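Trosov Motorcycle Racing Team
Thu 13 February

1/ The Trosov Motorcycle Racing Team confirms its plans for the coming Superbike season. The team will enter two riders, Asabe Afolabi and Azlan Liew, with the opening round to be held at the Wurel circuit in March.

2/ Afolabi continues for a further year following her eighth-place finish in last season's standings. She will again run as lead rider on the development side, with first use of new chassis parts during official tests.

3/ Liew steps up from the 600 class, where he took two wins last year, both at Prernitz. He completed his first full test on the larger machine before the winter break and has been working on his braking points and his starts.

4/ Afolabi said: "I know this bike and I know where we lost points last year. We were too slow on a full tank. If we can stay with the leaders in the opening laps, the rest of the race looks very different."

5/ Liew said: "The extra power is one thing, but the weight surprised me more. It takes longer to stop and longer to change direction. The crew has been patient and I have had good data to study."

6/ Both riders will attend the official preseason test at Prernitz. Track time will be split between race simulation in the mornings and tire work in the afternoons. Lap times will be posted by the circuit at the end of each session and the team will not publish its own.

7/ Liem remains the team's suspension partner under a renewed agreement. A revised rear shock will be tried at Prernitz — a decision on whether to race it at the opening round will be made after the test.

8/ Supporters are reminded that the Wurel paddock will be laid out differently this year. The team awning will stand on the lower level, close to the scrutineering bay. Paddock access is included with a full weekend ticket. Holders of a Sunday ticket will need to buy a separate pass at the main gate.

9/ The autograph session will take place during the Saturday lunch break. Each supporter may bring one item for signing. Children under the age of 12 must be with an adult at all times in the pit lane.

10/

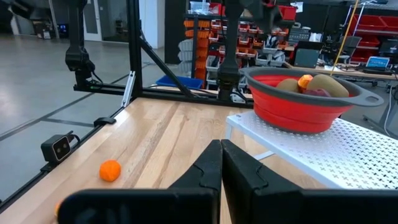
TROSOV MOTORCYCLE RACING TEAM | Technical Department
Applications are open for the post of trackside data technician. The role covers all rounds of the championship and the official tests. Applicants should have experience with motorcycle electronics and must be able to travel from Thursday to Sunday on race weekends.

11/ Applications should be sent to the team office by letter or through the contact form on our website. Those who applied last year are welcome to do so again — a new form is required.

12/ Race numbers and final team colors will be announced after the Prernitz test. Media requests for either rider should be made through the press office before the start of the Wurel weekend.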